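版块：居家生活 > 装修改造 > 老厂房与挑高空间
主题：挑高工业风的房子，住进去到底冷不冷？求过来人讲讲

楼主 半截楼梯
发表于2018年2月

先说情况。我和老公看中一套旧厂房改的房子，在Tivton那一片，一层，带个小夹层，建筑面积188平。屋顶是原来的压型钢板，白色，钢梁全露在外面。中介带我们进去的时候我站在门口“哇”了一声，老公在后面拽我袖子，意思是别哇了，待会儿还怎么砍价（哈哈哈）。

我喜欢得不行，他一直泼冷水，说这种房子夏天像蒸笼冬天像冰窖，下雨天屋里跟敲鼓一样，住半年你就哭着要吊顶。我说吊顶不就白买了吗，买的就是那几根梁啊！

所以来问问住过的朋友：
冬天取暖费一个月要多少？
下雨到底有多吵？
梁上的灰怎么办？
要不要咬牙做吊顶？

回复1楼 灰雀不吃米

占个沙发。我住过三年，别的先不说，灰这件事你老公没提，说明他还不够了解敌情。工字钢的下翼缘就是一条天然的搁板，灰落上去看不见，等到哪天你开了大风扇，好家伙，飘雪了。我后来买了一根加长杆，每个季度擦一遍，脖子能酸两天。

回复2楼 Plarnham老住户

雨声分情况。我家屋顶上面做了保温层，再加一层防水，下大雨也就是沙沙响，睡得特别香。我邻居家是单层钢板，什么都没加，他家下雨的时候我们打电话，我都能听出来雨有多大。楼主去看房的时候问清楚屋面构造，别光看下面刷得白不白。刷漆谁都会刷。

回复3楼 半截楼梯（楼主）

@Plarnham老住户 谢谢！这个我还真没问，中介只说“屋面整体翻新过”，现在想想这话跟没说一样……

回复4楼 螺丝拧到第八圈

我投吊顶一票，估计要被骂。
我做过两套挑高的，都是客户一开始死活要露梁，住了一个冬天回来找我加顶。热气全在上面，你人在下面裹毯子，电表在外面转得飞快。把高度压到三米二，空间照样敞亮，灯也好装，线也好藏。喜欢工业风可以留一根梁做样子嘛。

回复5楼 灰雀不吃米

楼上，“留一根梁做样子”这句我看得血压上来了。留一根那叫什么，那叫柱子的亲戚来串门。

回复6楼 阿蒙在修水管

我支持露，讲点实际的。我的房子去年弄完，当时也是全网都劝我吊顶，最后没吊，钱花在了两个地方：一个是地暖，一个是大直径的慢速吊扇，冬天反转，把上面的热气往下压。十二月最冷那个月，取暖花了1,156，我家面积比楼主的小一些，自己换算一下。我觉得能接受，我老婆觉得不能接受，我们家也没有统一意见，哈哈。

露着的顶好看在哪儿呢，我觉得就在那种不规整。压型钢板一条一条的，梁从上面过去，抬头看的时候人会放松。你让我天天对着一块石膏板平顶，我会想起以前上班的地方。 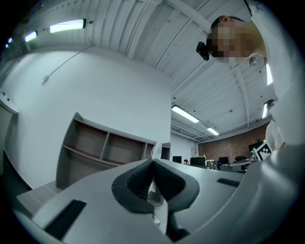

分类：白色钢板顶 / 裸露钢梁

我自己是很吃白色这一套的。很多人一说工业风就刷黑，觉得黑的能把管线藏住，看着也高级。可是黑顶吸光啊！我第一版刷的就是黑，白天不开灯像在地下车库里吃早饭，忍了两个月重新喷白，喷完那天下午我老婆站在客厅里说“原来我们家有窗户”。白色顶配钢梁，压型板的纹路还在，又不压人。缺点是哪里渗过水一眼就看得见，黄印子藏不住，不过我反倒觉得这样好，早看见早修。

喷漆的时候注意，钢板表面一定要先除油，再上底漆，别听工人说“直接喷没事”。我家厨房上面那一块就是直接喷的，现在像晒伤脱皮。

回复7楼 螺丝拧到第八圈

@阿蒙在修水管 1,156还叫能接受？我给客户做的那套吊完顶，同样是十二月，358。差出来的钱几个冬天就够付吊顶了。

回复8楼 阿蒙在修水管

多大面积？什么保温？烧气还是用电？你光报一个数谁都会报啊。

回复9楼 螺丝拧到第八圈

63平，烧气。

回复10楼 灰雀不吃米

63平……你拿63平跟人家比，我刚喝的水都喷出来了。

回复11楼 螺丝拧到第八圈

面积小是小，道理还是那个道理，层高摆在那儿，热气就是往上跑。你们爱露就露，反正冷的不是我。

回复12楼 Skerura的猫

两位别吵，我补一个角度：声音。雨声还好说，最要命的是屋里的回声。硬地面加钢板顶，我家小孩在这头掉一个勺子，那头的猫能跳起来。刚搬进去的时候我们一家人说话都变小声了，像在图书馆。后来铺了两块厚地毯，墙上挂了几块吸音毡，窗帘从纱的换成绒布的，才像个人住的地方。楼主把这笔软装的钱也算进预算里，我们当初完全没算。

回复13楼 半截楼梯（楼主）

天哪回声！看房那天我确实觉得自己那声“哇”特别响，还以为是我嗓门大。

回复14楼 Solveig Boström

我中文打字慢，大家包涵。我先生以前在Halvorsen做屋面，我问了他，他的意见是保温做在钢板上面，不要做在下面。做在上面，屋里照样能看见钢板和梁，冷凝水的问题也少很多。做在下面最容易出事，湿气进到夹缝里，冬天结露，你会以为是漏雨，找人修三次都修不好。他说看房最好挑冷天的清早去，用手摸一下梁和墙交接的地方，湿的就要多问几句。

回复15楼 Plarnham老住户

这条建议顶上去。梁穿墙出去的那一段是冷桥，我家主卧就有一根，冬天早上梁根上一排小水珠，后来在外面包了保温才好。

回复16楼 半截楼梯（楼主）

@Solveig Boström 太感谢你先生了！我截图发给我老公，他看完沉默了一会儿，说“那要是保温在上面，也不是不能买”。姐妹们，这是他两个星期以来说过的最软的一句话！！

我们约了再去看一次，专门约的早上七点半，中介在电话里明显不太高兴。我列了个单子：屋面构造，有没有保温，厚度，梁根潮不潮，天窗密封条哪年换的，燃气能不能接。还有没有要加的？

回复17楼 灰雀不吃米

加一条，问物业屋顶能不能上人。我那会儿想自己上去看看，物业说要提前一周申请，申请完下雨，又要重新申请，前后折腾了一个多月。

回复18楼 螺丝拧到第八圈

再加一条，让中介给你看上一户的冬季账单。我还是觉得你会吊顶，真要吊了可以来找我，给你打折。

回复19楼 阿蒙在修水管

@螺丝拧到第八圈 原来在这儿等着呢。

回复20楼 Skerura的猫

带个勺子去，掉一下听听。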